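Notebook > Sim bench > Plora > October

October, entry 2 – gripper closing on nothing, stop not tripping

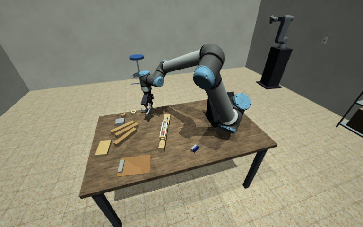
Picked this up again at 9:40 after the overnight batch ended early. Batch was set for 2,000 episodes in the Plora table setup and quit at 1,398 when the disk quota filled. That part is my own fault, I left contact logging on at full rate. Quota is cleared and the logging is back to every tenth step.

The real problem is in the episodes that did finish. In 229 of them the gripper closed, reported a hold, and lifted with nothing between the fingers. The task script took the report at face value and went on to the place step. Nearly all are small parts: the hex nut most often, then the gray block. The wooden cube is fine. The planks show up a few times, but those look like ordinary slips and I have put them in a separate list.

First guess was friction. Doubled it on the nut, reran a short set, same result. Put it back.

Second guess was the fingers touching the tabletop. Plotted finger force against height and there it is. On the low parts the fingertips go down far enough to press on the wood, the force reading goes over the hold threshold, and the hold flag latches. It never clears during the lift. The cube is tall enough that the fingers stop well short of the table.

Worse, the table contact should have tripped the protective stop and didn't. Went through the Tusell config line by line. The stop ignores any contact pair with the table in it. That exclusion was added when the planks kept setting off false stops during the Todton demo and it was never taken out. Anyone who copied that config since then has the same hole in it, so check yours.

Changed so far:
– hold flag now needs finger gap above minimum as well as force
– flag is rechecked after the lift, before the place step
– table exclusion now covers only part-to-table contact, fingers count again
– lowest fingertip height raised by 2 mm

Short rerun on the nut: no false holds, but several misses where the fingers close over the top of it. The 2 mm is probably too much for a part that flat. Will try 1.

Do not move this config to the real arm in the Amin cell until the stop has been tested there by hand, slow speed, foam block on the table. I have marked it SIM ONLY in the file header.

Still open: why the force reading spikes on first contact even at low speed. Might be the time step. Full batch goes again tonight with the new flag.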